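The quiet half of the workshop

When Siriporn Chuensuk started at Jarnisport, the sorting room had a radio, a kettle and a long row of women who could tell a good clasp from a bad one by the feel of it. She was given a tray, a stool and a pair of tweezers, and told that her eyes would get used to it. They did, more or less, though she still rubs them when she talks about those early months, and she still keeps the tweezers in the pocket of her overall.

The firm makes small fittings in a low brick building at the far end of Prodthorpe, past the garden centre and the bus turning circle. Clasps, catches, little plates and rings, the sort of thing you find on a satchel or a jewellery box and never give a moment's thought until it breaks. There are 24 people on the payroll, and most of them live close enough to go home for their dinner. I had been warned to expect a noisy place, and the press shop certainly is (you feel it in your teeth), but go through the swing door at the back and it all drops away. Back there is where the robots are.

I should say that I had a picture in my head of a great orange thing in a cage, swinging car doors about. What they have in the back room works at a tabletop, and it goes about its business so gently that on my first morning I stood watching for a good while with my coat still on.

The task they are teaching it is the handover. A fitting has to be picked up by one hand, passed to the other and turned over, so that both faces can be looked at before it goes on to be packed. You and I would do it without thinking. Siriporn has done it, by her own reckoning, 940 times on a busy shift, and she says the difficulty is all in the letting go.

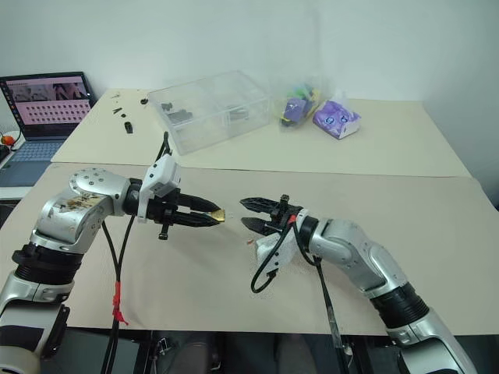
Photograph: Jarnisport

"If you let go too soon, it's on the floor," she told me. "If you hang on too long, you bend it. I never knew I knew that until I had to explain it to somebody." The somebody was Maarja Raudsepp, an engineer who came to Prodthorpe from a much larger company and who had expected, she admits, to be finished by the end of August. That was two summers ago. She has since bought a bicycle and joined the choir.

Maarja's way of working is to sit beside the people who do the job and ask them to do it slowly. She watches their wrists. The points at the ends of the fingers on one of the arms, long and tapered like a bird's beak, came out of an afternoon spent with Siriporn's tweezers, and so did the decision to lay paper over the table, which was simply what the sorters had always done. A dropped part doesn't skitter so far on paper, they say, and you can change it when it gets grubby.

None of this has been easy for everybody, and I would be giving you a poor account of the place if I left that out. When the plan was first read out in the canteen, two of the older sorters put their coats on and went home. There was a promise that no one would lose a job over it, and so far it has been kept, but a promise is a hard thing to lean on when you have seen the Gradov works down the road shut its gates. One man I spoke to over a cup of tea said he had nothing against the machine, he only missed the talk. With a row of people at a bench there was always somebody's wedding or somebody's knee to discuss. Now the benches are spread out, and the radio has gone to the press shop, where you can't hear it.

Others are frankly delighted. The sorting was hard on the neck and worse on the eyes, and the people who have moved across to finishing or to the order desk talk about sleeping better. Pay for those who help train the arms has gone up by 10 per cent, which Siriporn put towards a new cooker - a very good one, I was shown photographs.

She now spends her mornings in the back room and her afternoons on Quintanilla, the firm's smartest line, which is still checked entirely by hand and, if she has any say in it, will be for a good many years yet. I asked whether it felt strange to be teaching her own job to something else. She thought about it for so long that I began to look for my pen.

"It's like having an apprentice who never asks you anything," she said. "You have to guess what it hasn't understood." Then she went to see whether Maarja wanted anything from the bakery, as the van was due and they run out of the cheese ones.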